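Lotodness Learning Center
Materials and Rooms Meeting, May

Present: Tirta Mangundap (chair), Ningsih Wijaya, Amirul Ong, Puspita Lumenta (minutes)
Apologies: Arif Santoso

The meeting opened at 3:30 p.m. in Room 2.

1. Minutes of the previous meeting
Approved with one correction. Under item 4, "shelf labels" should read "drawer labels."

2. Work surface for the shape-sorting activity
Ms. Wijaya reported that the joined-plank board is now in use on the blue pegboard table. She asked that it remain there until the end of term. Mr. Ong noted that the horizontal seams between the planks can be seen on the top face and asked whether the surface should be sanded and oiled. Members agreed to leave the wood as it is for now and to look at the seams again at the next meeting.

The chair asked that the small black bolts in the pegboard in front of the board be left in place when the table is wiped down.

3. Shape blocks
Ms. Wijaya presented the current arrangement, with blocks grouped by color. The green star and green cylinder are kept together, and the yellow heart is placed against a second yellow block. Mr. Ong preferred grouping by shape, as was done last term. After discussion it was agreed to continue with color until the Farkalmont order is delivered. 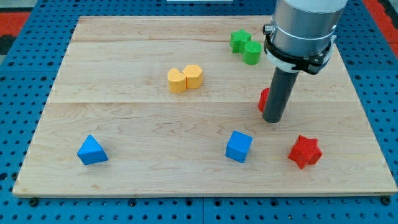 4. Farkalmont order
The order covers additional blocks and two storage trays. The quoted price is $260, against a budget line of $300. Approved. Ms. Lumenta will place the order under account 641 and ask for matte pieces only. The Stevusent quotation was higher and was declined.

5. Storage
The lower cabinet in Room 2 does not close fully. Mr. Santoso had sent a note proposing that the hinges be replaced. Agreed. Until the work is done, paper stock is to be kept on the upper shelf.

6. Other business
Mr. Ong asked for the room key list to be updated. Ms. Lumenta to circulate it by Monday.

Actions
T. Mangundap: cabinet hinges
P. Lumenta: Farkalmont order; key list
N. Wijaya: report on the board seams

The meeting closed at 4:20 p.m.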